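Thread on what happens to office computers when the office is done with them. I handled this for the Brorkness school and library offices last year and people keep asking me the same questions, so I am putting the answers in one place.

We had 157 desktops to get rid of. They were all bought within a couple of years of each other, so they all came off the replacement plan at the same time. That was the first mistake and it was made long before I got there.

If you buy everything at once you retire everything at once. You need storage for it, you need people to wipe it, and whoever takes it has to have room too. Stagger your purchases if your budget rules let you. Ours do now.

The old machines were slow to start and fine after that. Most of the complaints I had on file were about startup time and the login screen. Very few were about anything breaking.

Before you call anyone, make a list. Ours lived in Skiment, which is what we use for inventory, and it was wrong in a lot of places. Machines had moved rooms. Some had been swapped under a desk and the tag number never got updated.

So we walked the buildings with a printout and a pen. It took most of September. Write down the tag, the room, whether it turns on, and whether there is a drive in it. You don't need more than that to get a quote. 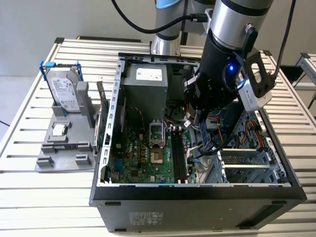
Aranka Bognár replied that her office skipped the walk and sent the recycler the spreadsheet as it was, and the final bill came back with a charge for every machine that didn't match.

Yes, read the contract for that. Ours had a mismatch fee too. It was on the second page under "handling." Ask for it to be taken out, or ask for a grace number.

Next, drives. People get very nervous about this part and they should be a little nervous. There are two ways to go. You can wipe the drive and leave it in, or you can pull the drive and have it destroyed.

A wiped drive means the computer still has value to somebody. A pulled drive means the buyer has to supply one, so they pay you less, and a lot of them will pass.

We wiped the classroom and front desk machines and pulled the drives on anything that had touched payroll or student records. The school attorney was okay with that split. Ask yours, don't go by me.

Keep a log of each wipe with the serial number of the drive, and keep it separate from the tag number of the computer. Drives get moved between machines. The auditor asked us for exactly this and I was glad to have it.

Who took them: the better ones went to Virág, a refurbishing shop over in Flatarside. They paid us 40 dollars apiece for machines that passed their check. The rest went to the county recycler, and we paid for that.

Virág sells them with a fresh drive and a short warranty, mostly to families and small businesses. If you are looking for a computer for homework, email and bills, a used office desktop is a good buy. It was built to be opened and worked on.

Things to ask before you buy a used one:
How old is the drive.
Can it run a current operating system that still gets security updates.
How many memory slots are there and how many are in use.
Who do I call if it doesn't start.

The second one matters the most. A cheap computer that can't get updates is not a bargain if you plan to bank on it.

Someone messaged me to ask why we didn't just give them all away. We looked into it. The machines were bought with public money, so giving them to private people takes a vote and a notice period. Giving them to another public agency is easier. The senior center got 4 that way.

If you are a nonprofit and want surplus computers, write to the business office, not to the tech department. Do it before the budget year closes. By the time I have a pile in a hallway, it is usually promised to somebody.

Also please be realistic about what you can look after. I have seen donated computers sit in a closet for years after the person who asked for them left. That is the same waste with an extra trip in a van.

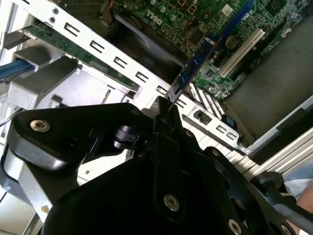

One reader wanted to know whether it would have been cheaper to upgrade the old machines and keep them going.

For part of them, yes. More memory and a faster drive would have fixed the startup complaints and bought us a few more years. We priced it out. Parts were not the problem. Labor was the bigger line, and we had no one free to do it during the school year.

There was also an age limit in our insurance rider that I didn't know about until late. It only covers equipment up to a certain age. Find out if you have one of those before you make any plan in either direction.

What we did do was keep a shelf of spares from the retired batch. Power supplies, memory, fans, a few whole machines. I used the shelf twice in the first month. Label the parts with the model they came out of or you will be guessing later.

Money, for the people who asked. After the recycler's bill, the certificate for the destroyed drives and the truck, we came out 2,000 dollars ahead. It went back into the equipment fund.

I have the walk-through sheet and the wipe log as blank forms. They are plain and they print on one page each. Send me a message with your email and I will pass them along. I check messages in the evening.

Edit, 31st January: Virág tells me they are full on desktops until spring. They are still taking monitors, but call first.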